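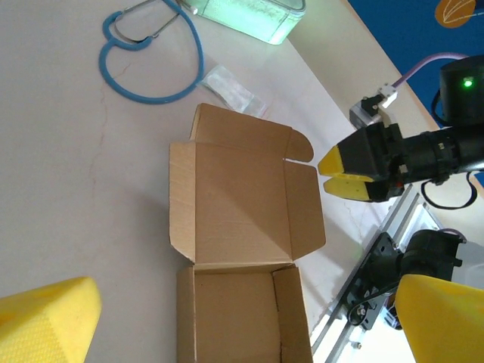 Clinics taking part in the Broloria packing program had asked for one thing above all, which was a box they could open and check without cutting it apart. One Wesanden clinic wrote that its old cartons arrived taped on every side and went straight to recycling, so returns had to wait until somebody found another one.

Broloria announced today, 2021-03-22, that it will change how basic medical supplies are packed for small clinics. Starting in April, stethoscopes and small bagged items will go out in brown corrugated boxes with a folding lid attached to the base. The lid closes with a tuck flap and needs no tape. The same box can be sent back with items for repair or exchange.

The boxes are made by Kohlhase and come flat. Packers fold up the sides, press the inner walls down and leave the lid open until the contents have been checked against the order slip. Small parts are bagged in clear plastic so they can be counted without opening the bag. Tubing is coiled loosely and goes in last.

Broloria tested the boxes with 41 clinics over the winter. In that time 2653 boxes were shipped, and 193 were set aside after coming back with worn or torn cardboard.
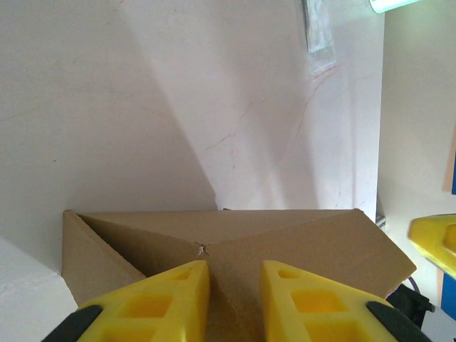

Most wear was found along the folds, where the flaps are bent each time a box is used. Kohlhase will supply a heavier board for the April run. Boxes with a torn surface will be checked before reuse, and a box that no longer closes flat will be recycled.

Clinics do not need to change how they order. Prices stay the same for current customers. Each first shipment will include a one-page folding guide, and spare boxes can be ordered in packs of eight through Prando, which handles deliveries for the program.

Orders placed before the change will ship in the old cartons.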